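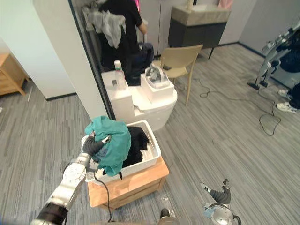
My year as a member of the Ninport Gallery

2025-03-10

I let my museum memberships lapse one by one over the years, and the Ninport was the last I'd have expected to join again. The café was grim, the signs were all in tiny grey capitals and the same harbour paintings had been up since I was at school. Then Pin-yu Yen took over the programme and my friend Sze-wing kept nagging me, so I paid up.

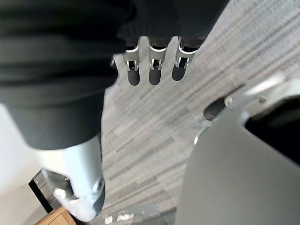 What's changed

The Friday lates, mainly! They're free for members and they let 200 people in, and you do need to book (I missed the printmaking one and sulked for days). Upstairs, the labels have been rewritten in proper sentences. There's one next to a Trinau teapot that just talks about how badly it pours, and I stood there grinning at it like an idiot.

The harbour paintings are still up, but only six of them now, in one small room with a bench. I like them much more that way.
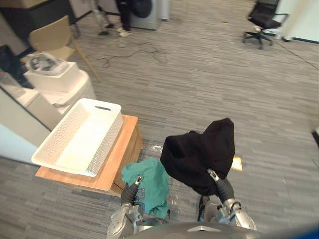 What still bugs me

The new logo. It's an N lying on its side, so it's a Z, and my mum asked why I'd joined a zoo. Also the lift, which has been out twice when I've visited, and the shop, which is lovely but wanted 100 quid for a blanket. I bought a pencil.

I'm not sure about the Diklow Wing either. Chibuzor Isah's sound piece was brilliant in there, but anything small gets swallowed up - the Jui-lin Cheng drawings looked like stamps. 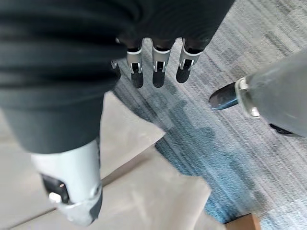
Ribbed grey sleeve, fingertips down

Anyway, I've renewed. There's a members' preview in April for the Poon ceramics, and Sze-wing and I have already argued over who's driving. If you're going too, come and say hello, I'll be near the cake.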